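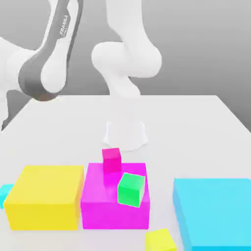 Is a whole-house water softener worth it, or am I being sold something?

Posted by Raymonde Petrenko in Home & Plumbing

A salesman from Vondden came out in October to do a "free water analysis." He put drops in a glass of my tap water, it went cloudy, and he told me I was ruining my pipes. Then he quoted me for a softener plus a service plan at $53 a month. I asked what the cloudiness meant and he said "minerals," and when I asked how many minerals he changed the subject to my dishwasher.

I do get white crust on the showerhead and the kettle. Apart from that I have lived here a long time and the pipes seem fine. The water heater is old but it works. He says the softener pays for itself in soap. I don't spend that much on soap.

Does anybody own one of these who isn't also selling them? I'm on city water, two people in the house, one bathroom.

Mélanie Arsenault

The drops thing is a sales trick. The stuff in the bottle makes hard water go cloudy, and plenty of perfectly ordinary tap water is hard. It doesn't tell you that your pipes are in trouble.

Call your water utility or look up their yearly report and find the hardness number. It may be in grains per gallon or in parts per million (divide ppm by 17 to get grains, close enough). Mine came back as 4 grains and I had a guy in my kitchen telling me it was "severe." If yours is over 200 ppm I'd at least think about it. Under that, I'd buy a jug of white vinegar and soak the showerhead overnight now and then.

On the pipes, ask him to show you. When we had our bathroom redone the plumber cut out a piece of the old copper and there was hardly anything in it. Water heaters are a different story. Scale does settle in the tank, so drain a few gallons off the bottom and see if you get grit. You can do that without a service plan.

I also wouldn't sign anything monthly. Read the part about what happens if you cancel. The one I was handed wanted the whole balance plus a removal fee, and the salesman had somehow not gotten to that page. A plain softener from a store ran more than $700 when I priced them, before installation, and you still have to haul salt.

The soap claim is half true. You do use less. I never saw anyone show me the receipts.

proltov_dad

get the softener, we love ours. skin feels way better and no spots on the glasses

Raymonde Petrenko

Thanks, Mélanie. Found the report, it says 94 ppm, so that's between five and six grains. I called Vondden and asked what number they got from their test and the woman said they "don't record a number." I told them no thank you. Kettle is soaking in vinegar now.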